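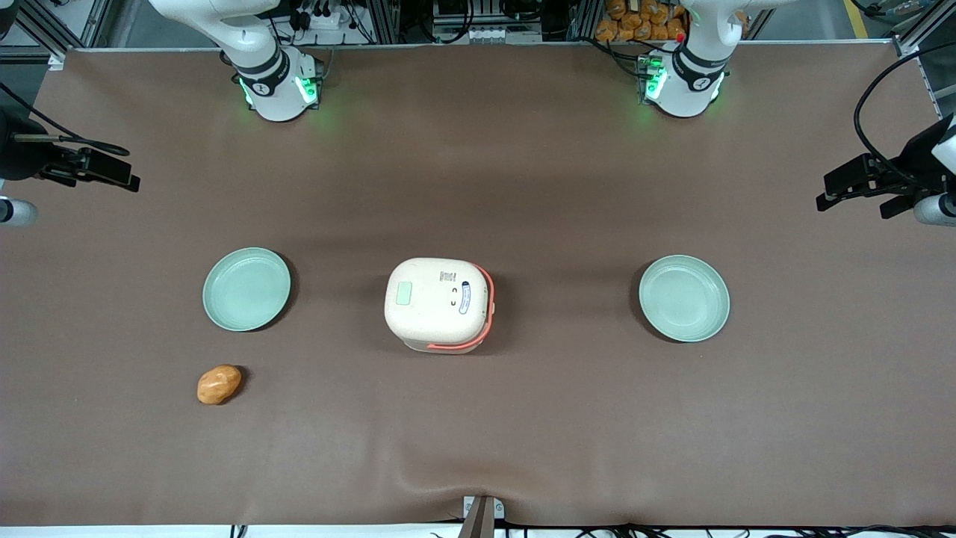
Tabletop work is further along than the skeptics on this list allow, and less far than the Breltima announcement implied. A lot depends on how the chore is bounded. Moving a small potato-like item onto one of two identical green plates is a pick, a transfer and a release, with wide clearance on every side. Put the rice cooker between the plates into the task and the problem changes: the carrying handle loops around one side and the front, so an arm that wants the lid has to plan around it. Serving rice is a third problem again, and I would not group it with the other two.

On 4000 trials, from the Golludano thread earlier in August:

> The Ernon people report 4000 trials of plate loading and
> call the task solved. If that is so, why is there no
> machine in my kitchen? Our shop bought two arms for Gape
> fixtures and they still need an operator next to them.

The 4000 figure covers rigid items on a flat mat at one height. I reran a subset of 400 on our own cell with the same policy and no retuning. It failed 19 times. Most of the failures were at release: the item stuck to a fingertip or rolled off the plate rim. The rest were grasps that closed on air after a bad depth reading on a shiny surface.

Nineteen in 400 is 4.75 percent. For a research result that is good. For a kitchen it means something on the floor every 21 items or so, and the policy has no step for picking things up off the floor. Your operator is doing that step – so is mine.

Gape fixtures are a separate matter. Part pose is known to within 2 mm there, so if the arms still need watching I would look at the fixture wear and the gripper pads before blaming the controller. Which pads are you running, and how often are they changed?

I can post the failure log if there is interest. It is plain text, one line per trial, with the grasp and release marked separately. Steam, wet rice and lid latches are not in it. We have not tried any of them.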